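Bimanual demos: how much should I vary the background objects, and should idle-arm episodes be kept?
Posted in Data Collection by Seung-woo Ma
25 May 2026

I am collecting teleoperated demonstrations for a two-arm setup and would like a check on my plan before I spend another week on it. The policy takes one head camera, two wrist cameras and joint states. Output is chunked joint targets for both arms plus gripper openings. Training is plain behavior cloning from a pretrained checkpoint.

The task family is small tabletop handling: mugs on a mug tree, plates in a rack, and a marker pen passed between the grippers. I have 690 episodes so far. Of those, 116 are marker episodes and the rest are mugs and plates. The target is 1,000.

The mat and the larger items have mostly stayed put between recordings. The mug tree stands at the far side, the toaster oven is on the right, and the operator only resets the thing being handled. I did it this way to keep resets short.
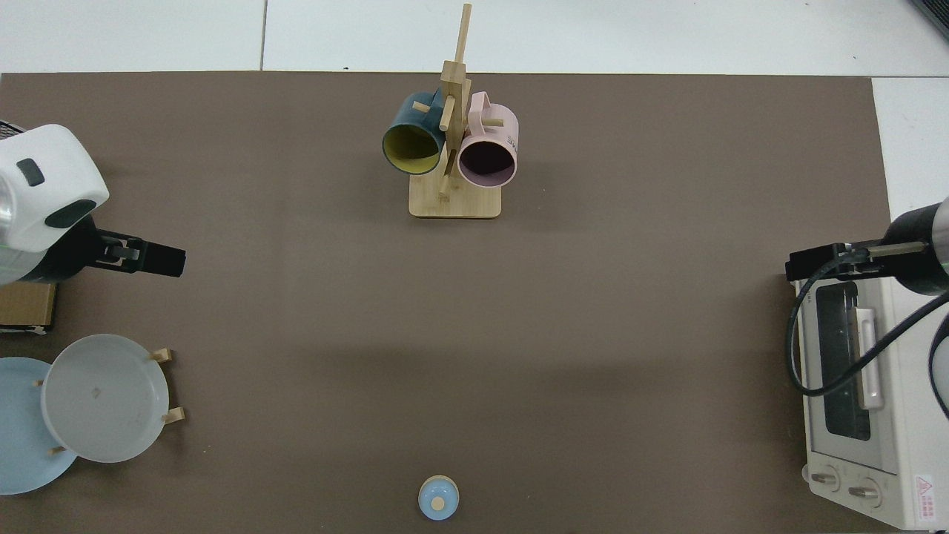 Two problems so far. First, when I trained on the mug episodes alone, the policy did well as long as the tree was within a few centimeters of its usual spot. When I moved it toward the near edge, the left arm went to the old location, closed on air and carried on with the rest of the motion. Second, in many episodes one arm does nothing. The policy has learned to hold that arm very still, and on the marker handover the receiving arm starts late or does not start.

Things I have tried:
Color jitter and random crops on the head camera. No change on the moved tree.
Dropping the head camera in a random fraction of the batches. Slightly better grasps, worse approach.
Trimming still segments at the start of each episode. This helped the late start somewhat.

So: is it better to fill the remaining episodes with moved furniture, or to finish the set as planned and collect a second one? And should episodes with an idle arm be cut, reweighted or left alone? I also log everything in Fivetura with one prompt string per episode, if that matters.

Jae-in Tak

Move the furniture now. Do not finish the set as planned.

Your first failure is normal for a fixed layout. The position of the tree carries no information in your data, so the model has no reason to look at it. Joint state plus the episode phase is enough to predict the next chunk. Image augmentation will not fix that. Crops shift the whole view together, arms and mat included, and the relation between the tree and the robot stays the same in every sample.

What I would do with the episodes you have left:

1. Draw a coarse grid on paper, not on the mat. The camera will see marks on the mat and the policy may use them.
2. Before each episode, pick a cell and a rotation for the tree from a random list. Let a script print it. Operators who choose positions themselves drift back to the comfortable ones.
3. Move the items you are not using as well, on a separate list. Every few episodes is sufficient.
4. Vary the starting pose of both arms. If they always begin from the same pose, you have the same problem again on the proprioception side.
5. Record some recoveries. Start with the gripper beside the mug peg or slightly too low, and demonstrate the correction. Do not record the mistake leading up to it, or mask those steps out of the loss.

On a similar cell at Pranditz we added 62 episodes with a moved rack to a fixed-layout set, and the arm stopped going to the old location. Placement was still poor at the far corners until we collected more there. I would not read much into the exact number, as our objects were larger and we had a depth camera.

For the idle arm: leave the episodes in, but fix the sampling. Tag each timestep by which arm is moving (a joint velocity threshold is good enough) and sample so that steps with both arms active are not drowned out. Check the handover closely. The pen should be held at different angles and at different points along its length. If the operator always presents it with the cap down and to the same side, the receiver learns one approach only.

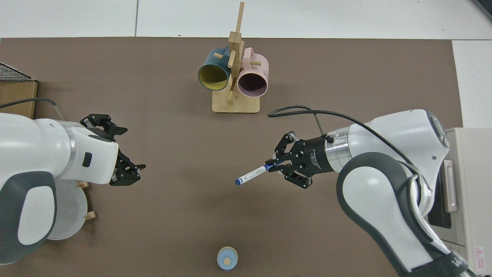
Marker in the right gripper, cap end pointing down and left.

Also look at your chunk length. With a long chunk executed open loop, the receiving arm commits to waiting before the pen has been presented. Halve the executed portion and test again before you collect anything. It costs nothing.

One more check – make sure the time stamps of the two arms agree. On our Celtik controller the right arm was logged several steps behind the left, which looked exactly like a hesitant policy. Plot both gripper openings against the wrist video for one handover and you will see it at once if it is there.

Ban

just get more data. ours was bad too and then we had more and it was fine. also lower the learning rate

Seung-woo Ma

Thanks. I halved the executed part of the chunk and the receiving arm now starts on most attempts, with no retraining. Time stamps were fine. The random list is in place for the tree and the plate rack, and the toaster oven will move less often. I will keep the fixed-layout episodes in the mix at a lower weight unless there is an argument for dropping them.

Jae-in Tak

Keep them. Hold out a few tree positions entirely and evaluate only on those, otherwise the fixed-layout episodes will flatter the result.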